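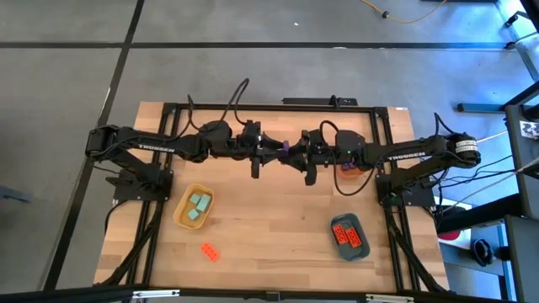
Wood grain on a light tabletop, black metal all the way around it.

Review: Hamex Surface Pack for Blender

Print this review | E-mail this to a friend

I've been building interiors for a hobby game project, a ferry terminal called Grimmont, and I'm tired of making wood and concrete by hand. So when the Hamex pack came up at 15 dollars I bought it, with low hopes. The store page promises "drop on and done" materials. I have heard that before.

You get 86 materials in one library file. Installing was easy enough, point the asset browser at the folder and wait. Then wait some more, as the thumbnails were not built in and Blender had to make every one of them. Why ship it like that?

The woods are the best part. Grain direction is a slider, so you don't have to spin your UVs for each plank, and the gloss has a bit of unevenness in it that holds up at low camera angles. I put one on the ticket counter and left it there. The concretes are weaker. Three of them are the same node group with the color shifted, and the tiled one shows its repeat as soon as the floor gets bigger than a small room.
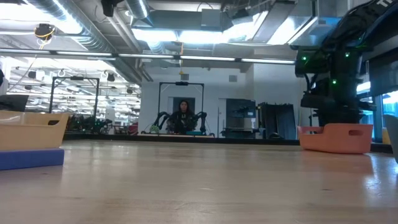 Overhead light streaking across a glossy tabletop.

Plastics I can't recommend. Everything comes out looking like hard candy until you pull the subsurface way down, and the default scale assumes your model is in real units. Mine was. It still came in wrong, and I had to apply scale on every object before the bump stopped looking like orange peel.

Now the export, the bit the store page is quiet about. Game engines can't read these node setups, so you have to bake. There is a bake button in the side panel. It worked on single objects for me and failed on anything with two material slots, with no error, just a black texture. I ended up baking by hand with the older Prurton add-on, and if I'm doing that I wonder what the button is for.

Would I buy it again? For still renders, maybe, for the woods alone. For game work I'd wait and see if the baking gets fixed. I wrote to support in February and got a link to the manual page I had already read.

Tested on build 2308 of the pack. Score: 7 out of 15 wood presets kept, everything else back in the drawer.

Print this review | E-mail this to a friend

Comments (3)

adeleke_mesh: The black bake is a slot order thing. Put the Hamex material in the first slot and it goes through. Still a bug if you ask me.

tinroof: Does the grain slider survive baking or does it reset? Mine resets.

lowpolygoat: Bought it for the metals and you didn't say a word about the metals!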